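Stop Making Me Download an App to Pay for Parking

By Birutė Navickas

412 shares | 37 comments

Last April I drove two hours to see my aunt in the hospital in Osen. I had coins in the ashtray of the car, a debit card, a credit card, and a twenty-dollar bill folded behind my license. None of these could be used to park. The meters on the street had been taken out, and in their place was a sign with a square code on it and the word Fulora.

I stood in the rain and downloaded Fulora. It wanted my email, my phone number, my plate, a password with a symbol in it, and permission to know where I was at all times. Then it wanted to send me a code, and the code went to an email account I don't have on my phone. By the time I was allowed to pay for parking I had been parked for a while without paying. The ticket was on the windshield when I came out.

I paid the ticket. What bothers me is that a city took away something that worked for everybody and put in something that works for most people, and called it an improvement.

My own town did the same thing a year later. The council voted to remove all 868 street meters and sign a contract with a different company, Sikska. So now I have two parking apps, and neither one works in the other's town. My brother-in-law travels for work and has 5. He keeps them in a folder on his phone and still guesses wrong.

The reasons given at the council meeting were that meters break, coins have to be collected, and drivers prefer to pay by phone. I believe the first two. The third came from a survey that was filled out online, which leaves out the people I'm talking about.
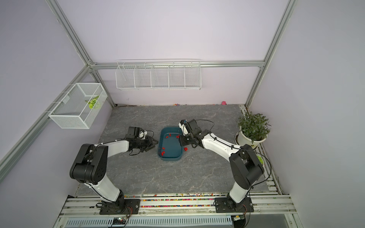
Take my neighbor Mr. Sproģis. He is 81 and a careful driver. He has a flip phone that he likes because he can hear it. For thirty years he parked in front of the hardware store, put in two quarters, and bought what he needed. Now he parks in the free lot behind the library and walks four blocks each way with whatever he bought. Some days he doesn't go. The hardware store lost a customer, and I doubt that shows up in anyone's report.

There is supposed to be a phone number you can call. I tried it. It reads you a long menu, asks you to speak your plate number, and gets it wrong. My plate has a B and a D in it. I gave up on the third try.

Then there's the fee. Every time you pay, Sikska adds 35 cents. If you only need half an hour to drop off a prescription, that is a large share of the price. If you use the app to add time, it charges you again. The old meter kept what you put in it and that was the end of the deal.

People tell me I should get used to it. I am used to it. I'm 54, I pay my bills online, and I have no trouble with a phone. But my battery dies like anyone's, and there's no signal on the low end of Mill Street. A public street should not require a charged battery and a private account.

What I'd ask for is modest. Keep one machine on each block that takes coins and cards. Our public works office put the price of a pay station at up to $1,750 a year to maintain, and we don't need many of them. If that is too much, let people pay at the counter in the stores, the way some towns sell bus passes. And pass a rule that a first ticket gets dropped if the driver can show they paid late because the app wouldn't let them in.

The Sikska contract comes up for renewal next year. I plan to go to the meeting and say all this again, and I've offered Mr. Sproģis a ride. We'll be parking behind the library.

37 comments

Related
The library lot is full by ten and we all know why
Why I still write checks
Letters: Mill Street needs its crosswalk back
Who decided every restaurant needs a QR menu?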